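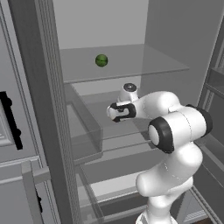
**FOR IMMEDIATE RELEASE**
Fri 23 January

# Halar publishes results of household chore trials: simple fetching is close, doors are still hard

Halar, which tests home automation software for appliance makers, today released the results of its first series of kitchen chore trials. The trials were run in simulation and asked whether a robot arm can handle everyday jobs around a refrigerator without help from a person.

The short finding is that some chores are nearly ready and others are a long way off. Over 1,059 attempts, the control software completed the full chore 392 times. A chore counted as complete only if the right item ended up in the right place and the refrigerator was shut at the end.

Two software packages were compared, one from Gandach and one from Mertens. Each was given the same kitchen layout and the same chores, with a limit of 60 seconds per attempt. Scores for the two packages are listed separately in the report, along with the settings used.

Most failures had little to do with picking things up. They came from the door — opening it far enough, keeping the arm clear of it, and closing it again afterward.
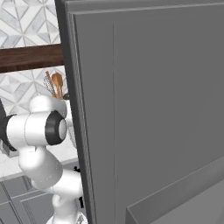
**Can a robot put away the groceries in an ordinary home today?**

Only in part, and only with a person nearby. The software tested can often move a single item to an open shelf, but it is not dependable enough to be left alone with a full bag of shopping.

"People ask us when they can buy one that does the kitchen," said Arnout Stevens, head of testing at Halar. "I can't give them a date. A machine that finishes the job less than half the time makes more work for the household, and that is where we are with the full chore."

Stevens said the results were better when the chore was split up. Starting with the door already open raised the completion rate for both packages.

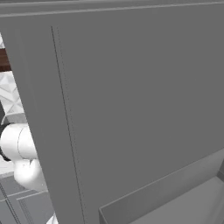
Halar scored door work separately from shelf work for this reason. An arm that reaches the shelf well can still lose the attempt on the way in or out. Space is a large part of the problem: with the door swung wide, its broad gray panel can stand in front of most of the arm and leave only parts of its white segments showing at one side. Software that relies on a single view has little to go on at that point, and the report recommends at least two.

The next series will be run under the name Ranard and will add drawers and door bins to the list of chores. Appliance makers that want a layout included may send drawings to Halar's testing office. The full report is available from the same office on request.

**About Halar**
Halar tests automation software for household appliances and small shops. It does not make or sell robots.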